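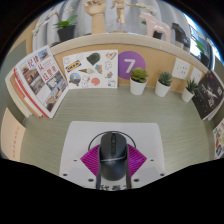 ## Desk against the window: what do you keep on the sill?

**plurnside_pat**

Okay, I need opinions from people who are fussier than me. I moved my desk over to the window in January and loved it for a couple of weeks, and ever since then stuff has been creeping up on me. Books lean against the little partition at the back, sticker sheets get propped up next to the books, and then I ran out of partition and started on the windowsill (of course I did).

My desk is only 36 inches deep at its best spot and I swear I work on the front 7 of them. I like seeing my things! I just don't like moving them every time I want to open a sketchbook. So do I box everything up, or is there a way to have a row of nice stuff that doesn't march forward?

**hanwood_holly**

Lay the books down or get them a proper bookend. Leaning books slide, the one at the bottom of the lean takes all the weight, and before you know it you've got a curved cover and half your desk gone. I learned this with a big travel book I was very fond of :(

Stickers go in a binder. I will die on this hill.

**Lellel**

Disagree on the stickers! If mine go in a binder I never use them, they just live there like they're in a museum. Propped up where I can see them, I grab one for a letter or a planner page almost every day. I'd keep the sheets on the desk and move the books.

**hanwood_holly**

And the sun? Mine went pale in one summer — a whole sheet of strawberries turned beige.

**Lellel**

Pull the curtain then, lol

**plurnside_pat**

You two are not helping me agree with anybody. Let me show you the sill, that's the part I'm really attached to.
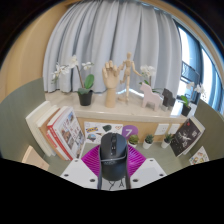
*The windowsill, with the orchid and the wooden hand*

The hand is for drawing practice and I do use it, so it has to stay within reach. The orchid I'm less sure about. It's in bloom and I'm scared to touch it.

**Margit Strömberg**

Don't move an orchid while it's flowering! They sulk. I've kept them for years, and every time I've shifted one to a darker spot it dropped its buds on me. Leave it on the sill, keep it out of harsh midday sun, and check whether your black plastic pot has drain holes before you water. If it does, carry it to the sink, let it run through, then put it back facing the same way.

I'd also leave a gap between it and the hand. Leaves like some air, and so do I when I'm dusting.

**kowalczyk_k**

Going against the crowd here: clear the whole sill. I did mine on a Sunday, kept 2 things, and I get to open the window again without relocating a small gift shop. You could put the hand on the desk where the books are now. It's for drawing, you draw at the desk, done.

**plurnside_pat**

"Small gift shop" hurt my feelings a bit but fine, fair. I think the hand stays up there though, I like drawing it with the light behind it.

**Margit Strömberg**

I have roughly 100 objects on my sills, K. You would hate my house.

**kowalczyk_k**

I would bring boxes.

**plurnside_pat**

Ha! Okay, plan for now: books onto the shelf by the bed, stickers stay (sorry Holly), orchid stays exactly where it is. Margit, how often do you water yours in summer? I've been going by the weight of the pot and I'm never sure.

**Margit Strömberg**

Weight is a good way to do it. Lift it right after a soak so you know what heavy feels like, and water when it feels light again.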